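Open Day at the Virnberg Workshop - Gallery

Wed 13 June

Our town has many small firms behind closed doors, and one time in the year some of them open. This year I went to the Virnberg workshop, where they teach robots to do the work of the hands: to take, to put, to fold, to arrange. I had wanted to see it for a long time. I am not a technical person, I worked in a garden shop for many years, so please forgive me if I use the wrong word for some part. I wrote down what the people told me and I checked it with them afterwards by e-mail.

The visit was free, but it was necessary to put your name on a list at the library. We were divided into groups and each group stayed for 2 hours. I was in the afternoon group. We received a paper badge and a short talk on safety, and then we went in.

The arrival

The workshop stands behind the old Mestton warehouse, where the bus turns round. If you come by car, you must leave it by the road and walk through the yard. Many visitors went first to the wrong door, and I was one of them. Lucyna Ziółkowski came out to collect us. She is responsible for the whole programme of the day and she had already been on her feet since early morning, but she was very patient with everybody.

The talk

Carmela Palumbo gave the talk before the demonstrations. She explained that the robots do not receive a list of movements written by a programmer. A person guides the arms through the task, again and again, and all of this is recorded. Later a computer program learns from the recordings. For the flower task they want to have 400 good recordings before they begin with the learning. She said that a bad recording is not thrown away at once, it is looked at first, and sometimes two people in the team do not agree if it is bad or not.

I liked this part very much. A man in our group wanted to know why they do not simply buy a machine which is already finished. She answered that for boxes of the same size you can buy one tomorrow, but for soft or thin things it is much harder.

The flower table

For me this was the best station. The task is to arrange artificial tulips in a vase. The team calls the station Sowa, after the owl, and the name is written on a card at the entrance of the room. We stood in a half circle and were asked to speak quietly, so the person who guided the arms could concentrate. It goes slower than you would expect. Between the movements there are long pauses, and then you find that you are holding your breath together with the other visitors.

I know tulips well from my work, and I can say that a stem is not an easy thing to hold. It bends, it turns between the fingers, and the head is heavier than the rest. With real ones you have also the water and the leaves which break. So I understand well why they practise with artificial ones.
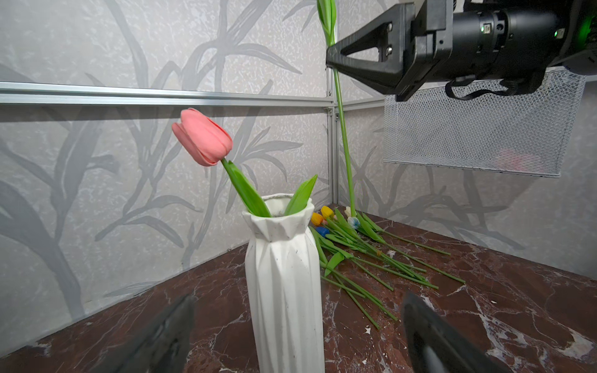 Why does a robot for such work need two arms?

Many tasks at home or in a shop need one hand to hold and one hand to do. Carmela gave the example of a jar: one arm can turn the lid, but if nothing keeps the jar still, the jar turns also. With two arms the robot can hold an object steady, or pass it from one side to the other when it lies in a bad place.

A pink tulip in the white vase, and more colours still on the marble. I find the vase quite beautiful with its folded rim, I would have sold it easily. The second arm is at the upright stem further back.

Carmela told us that the vase was a question of long discussion. A heavy one with a wide mouth would be easier for the robot, but they did not want to make the task too easy. In August they will change to other vases, to see if the program can manage also with a shape which it has not met before.

One child asked if the robot knows which colours go well together. It does not. The order of the flowers is decided by the person, and the program learns only how to take them and where to put them. The child was a little disappointed, I think. I would also like to see a robot with an opinion about yellow next to orange.

The control place

After the demonstration we could ask questions to the person who guides the arms. He has done this job for 4 months. Before, he repaired musical instruments, and he told us that this helps him, because he is used to feeling very small movements. He makes a break after every series of recordings. When he is tired, he said, the arms become nervous too.

We were also allowed to try for a moment, one after the other, on a training model in the next room. It is called Stutero and it is meant for beginners. The task was to lift a wooden cube and put it into a bowl. I dropped mine beside the bowl the first time and was successful the second time. A lady behind me did it at once and received applause. She makes lace, so perhaps she had an advantage.

What surprised me at the control place is how much you miss the feeling in your own fingers. You see that the cube is held, but your hand tells you nothing about it. I was always pressing too much. Lucyna said that almost all beginners do the same.

Questions at the end

There was coffee in the hall and a cake with plums, and we could speak with the team without hurry. Some visitors were worried about jobs, and it was good that they could say it aloud. Carmela did not try to make the problem small. She said that the work in this room is still far from a flower shop, and that she herself would not like to receive a bouquet from the machine yet. One florist from our group said she would lend it her Saturday work with the delivery boxes, but the bouquets stay with her.

I asked what happens with the tulips when they are too much used. They are kept in a box, and the stems are bent straight again by hand. Some heads come off and must be glued. This is done on Friday by whoever has lost at cards, according to Lucyna.

For those who want to go

The workshop does not open for single visitors during the year. Schools and clubs can write to Lucyna Ziółkowski and ask for a date, but the group should be small, as there is little space round the tables. Please bring closed shoes. Bags and coats stay in the hall. Photographs are permitted at the flower table, but not in the room with the computers - please respect this, they were very kind to us.

My thanks to Carmela, to Lucyna and to all the team at Virnberg. If somebody from the afternoon group has found a grey umbrella with a wooden handle, it is mine, and the library will take it at the desk.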